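Skorklow Hand Gripper, Pair
Item 2799 | Sold in sets of 2

Somebody has to pick the socks out of the bedding. At the Hurkmont laundry that somebody has been a person with a bin, a sore back and a radio, and the Skorklow pair is meant to spare at least the back. You hold one gripper in each hand, do the sorting you would have done anyway, and the sorting line gets its lessons from you.

Alcides Condori, who runs the night shift at Hurkmont, bought his first set in February. His crew now spends part of each week as teachers, with a new line on the pay slip to prove it. The line has taken over the plain sheets. It has shown less ambition about whatever guests leave in them. 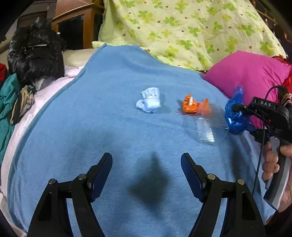

Sock, comb, blue plastic bag: practice on a fleece blanket.

Fingers are black plastic with dark padded tips. The pads wear out first, so order spares with the set — we say this to everyone and ship the spares separately to nearly everyone.

Set of 2 grippers: $300
Spare pads: $70
Wall rack by Tamayo: ask us

What changes for your staff: less bending, more explaining, and a strong new opinion about combs. What doesn't: the bin. Keep the bin.

Page updated 2024-07-16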